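Against the forever table

My sister-in-law has started talking about her kitchen table the way people used to talk about pensions. It is an investment. It will outlive her. It cost 2895 pounds before delivery, and when I whistled at that she told me to divide it by the number of breakfasts.

I have heard a lot of this kind of arithmetic lately. Cost per wear, cost per sit, cost per breakfast. A Lulemen coat at a price that would once have covered a month's rent becomes, once spread over twenty winters, cheaper than a sandwich. The sums always come out the same way, in favour of the person selling the coat. They also depend on a figure that the buyer has made up, namely the number of years she will go on wanting it.

I don't think anyone knows that figure. I certainly don't know mine. I have a cupboard of heavy pans bought when I was newly married and thought I would make stews every week. They are in excellent condition. They will be in excellent condition when I am dead, and somebody will have to carry them down two flights of stairs.

The case for buying once and buying well is usually put as a moral one. Cheap furniture is wasteful, it ends up in the tip, and a decent person saves up for the real thing. There is something in that. I have put a bookcase out for the council with the back panel flapping, and felt ashamed of it. But look at who is making the argument. Trinow, which sells sofas, has a page on its website about the evils of throwing away sofas. It would like you to stop throwing away sofas by getting rid of the one you have and ordering one of theirs. Indesance offers a lifetime guarantee on its dining chairs, and when I read the terms the lifetime in question belonged to the chair. It ended when the chair broke through "ordinary domestic use". I would like to know what other use they had in mind.

Margarida Rocha, who cleared houses for most of her working life and used to have the stall next to my mother's, has no patience with any of it. She told me once that the hardest things to shift were always the good ones. A solid sideboard that had been polished every Saturday for half a century would go for less than the cost of the van. Families would stand in the hall insisting it was worth 2000 at least, because that was what Dad had always said, and she would have to explain that people lived in flats now and the thing didn't fit in the lift. The plain pine stuff went in an afternoon.

That ought to worry anyone who has been told they are buying an heirloom. An heirloom needs an heir, and the heir needs a wall long enough. My sister-in-law has two sons. One rents a room and the other is in Canada. I asked which of them would be having the table and she changed the subject.

I should be fair to the other side, partly because I'm married to it. My husband's view is that even if nobody wants the thing afterwards, you have had the pleasure of living with it. A drawer that runs properly is a small daily good. He is right about drawers. He may be right about shoes as well, though he has been wrong about at least one very expensive rucksack. What I notice is that this is a different argument. It says nice things are nice, which few people dispute, and it makes no claim to be saving money or the planet. If somebody wants to spend 3000 on a table for the pleasure of it, good luck to them. I only object to being told it's thrift.

Real thrift, as far as I have ever seen it done, is rather dull to look at. Colleen Bélanger, who taught me to reupholster a seat very badly in an evening class, ate for years off a table from a school clearance. Somebody had scratched a set of initials into one corner. She put a cloth over it when people came and didn't when they didn't. She never told me what it cost per breakfast, and I doubt she had a view. It was the table she had, and when it wobbled she folded up a bit of card.

No firm can sell you that. You can't charge for going on using what is already in the room, so you won't see it advertised, and the magazines that depend on the adverts will go on running pieces in April about the ten timeless objects every home needs. Last year one of those ten was a lemon squeezer. I can't remember the maker, possibly Psarras, but I remember that it had a waiting list.

I keep coming back to the word "timeless". It gets used most freely of things that can be dated at a glance. Show me a photograph of a kitchen that was sold as timeless and I'll tell you who was prime minister. The pale wood, the thin black handles, the shelf with three bowls on it: we will all groan at these in due course, exactly as we now groan at the orange pine our parents were promised would never go out of fashion. Some of that pine is still perfectly sound. It lasted, as promised, and it was ripped out anyway.

So by all means mend the drawer. Keep the coat if you like the coat. But when someone tells you that the dear one is the cheap one really, ask how long they kept their last one, and what became of it.

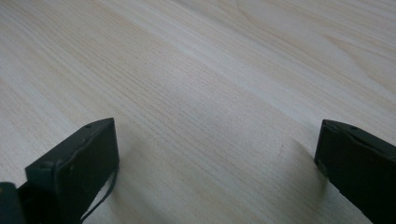
Pale wood grain, much in favour at present.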